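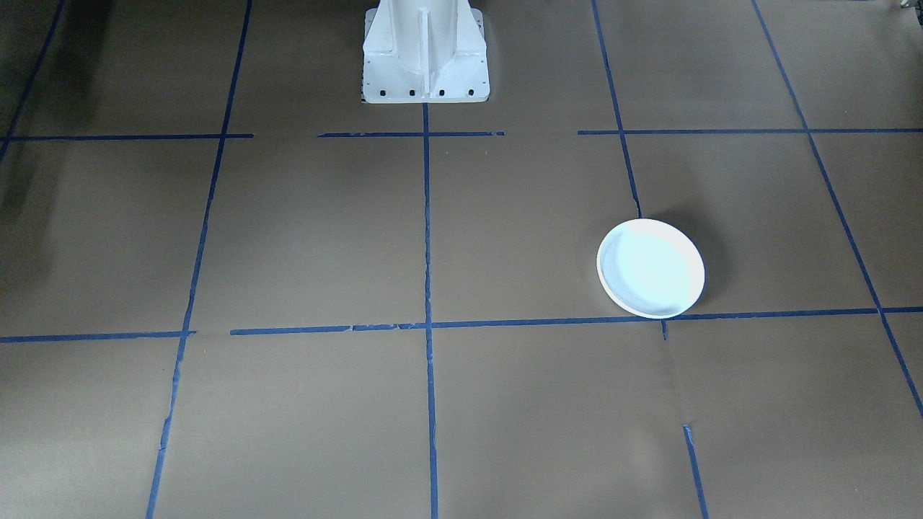

Ticket 537 - Friesen label printer skips every other label
Opened by Normand Penner, January 7, 2025

Hi again! So the Friesen is back to its old tricks. I send a sheet of 4 labels from Wumska and get 2 printed, with a blank after each one. The little screen says error 209, then clears itself before I can do anything about it.

I've swapped the roll, cleaned the sensor with a dry cloth and reinstalled the driver (twice, ugh). Same thing every time. The test page from the printer's own menu comes out fine, so I'm guessing it's the label size in Wumska?

Update: changed the gap setting to match the roll and all the labels printed! Error's still popping up though, so please leave this open.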